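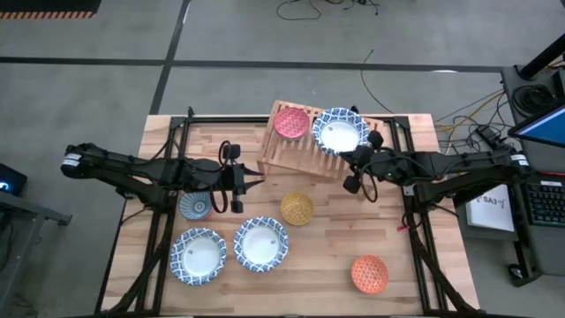

I gave up my dishwasher in October. It leaked for the third time and the repair quote was more than I wanted to spend on a machine that old, so I pulled it out and put a shelf in the gap. We've washed by hand since then, for a household of four.

The first week was bad. Dishes sat overnight and I resented every one of them. What fixed it was a rule that whoever cooks doesn't wash, and that washing starts before anyone sits down on the couch. On a normal night it takes nearly 9 minutes. Pans go last, in the dirtiest water.

I also got rid of a lot of stuff. We had seven cereal bowls, and having seven meant we used seven before washing any. Now there are four. The rest went to my sister, along with a blender I never liked.
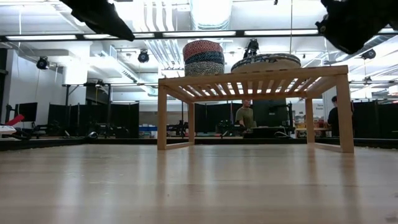 *Posted by Oluwaseun Ibrahim – 2022-12-05*

The water bill came last week and it's about the same as before. I expected it to go up. I fill one side of the sink and rinse in the other, and I don't leave the tap running.

My hands are the real problem. They cracked badly in the first month. I bought rubber gloves, hated them, and bought a better pair one size up. Those are fine – the trick is to turn them inside out to dry.

I may still buy another machine in the spring. For now the shelf holds onions, potatoes and the big stockpot, and I'd have to find somewhere else to put them.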